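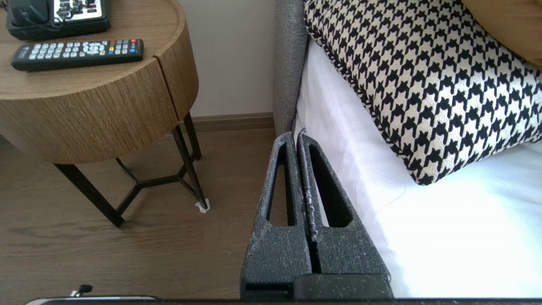
By Julián Sepúlveda
Staff Writer
August 2, 2021

The Idel Motor Lodge has 24 rooms, a gravel lot and a sign that can be seen from the county road in both directions. It has been full since the second week of June.

Dana Stamatopoulos took over the place from her parents, who bought it when the highway still ran past the front door. The highway moved 3 miles south, and most of the other motels on the strip closed. One is a tire shop now. Another was torn down for a self-storage business that rents to people from the next town over.

"We had years where I'd have four cars in the lot on a Saturday," Stamatopoulos said. "My father used to leave the lights on in the empty rooms so it looked busy."

The lights trick is gone, and so is the ice machine, which broke and was never replaced. Much of the rest is the same. Guests check in at a counter with a bell on it. Keys are metal. Rates are written on a card behind the desk, and a room with one bed costs $57 a night, tax not included.

Small motels like this one were built for drivers who had gone as far as they could in a day. The owner usually lived on the property, in an apartment behind the office, and the family did the cleaning. The Stamatopoulos family did it that way. Dana and her brother stripped beds before school and carried sheets to the laundry shed, where their mother ran two washers that walked across the floor if they were loaded unevenly.

The washers have been bolted down. The work is much as it was. Checkout is at 10, and the first new guests show up by early afternoon, so every bed that needs changing has to be done in that stretch. Stamatopoulos uses plain white sheets in every room, a habit she got from her mother. They can be bleached, and a torn one can be swapped for any other.

She has two part-time housekeepers and would hire a third if anyone applied. A notice has been up at the grocery store all summer. So far she has had one call, from a man who wanted to know if the job came with a room.

This year's guests are not who she expected. Some are families on road trips, many of them put off from last summer. A good share are workers. A pipeline crew took six rooms by the month, and two linemen have stayed since spring. They leave before daylight and are asleep by 9, and she says they are the easiest people she has ever had under the roof.

What they ask for is simple: hot water, a quiet hallway and a television that works. The television causes more trouble than the other two. Stamatopoulos switched providers over the winter, and the channels moved. She still gets calls at the desk from people looking for the ball game. 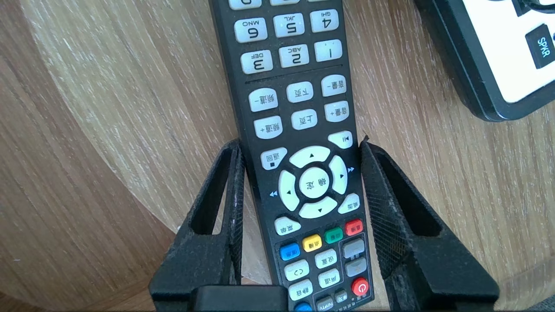

Channel numbers changed over the winter, and guests still call the desk to ask.

A good season does not fix everything. The roof over the east wing has to be replaced, and the lowest bid came from Andex, a contractor two counties away that cannot start until the weather turns. Insurance went up again. A booking company, Dredero, has been after her to list the rooms online, and she has told them no twice. She does not want to pay the commission, and she likes to hear a voice before she holds a room.

Her brother thinks she is wrong. He lives in the city now and does the motel's taxes, and he points out that younger travelers will not call anyone if they can help it.

"He's probably right," she said. "But I've got a full lot and a phone that rings."

She keeps a guest book on the counter, the fifth one since her parents opened. The older ones are in a box in the apartment. Last month a woman from Nebraska asked to look through them for her grandfather's name. He sold seed and drove 200 miles a day, and he had stopped at the Idel every fall until he retired. They found him on their second evening of looking, in blue ink, with a note that the coffee was good.

The coffee is free and is put out at 5 a.m. The linemen usually get the first pot.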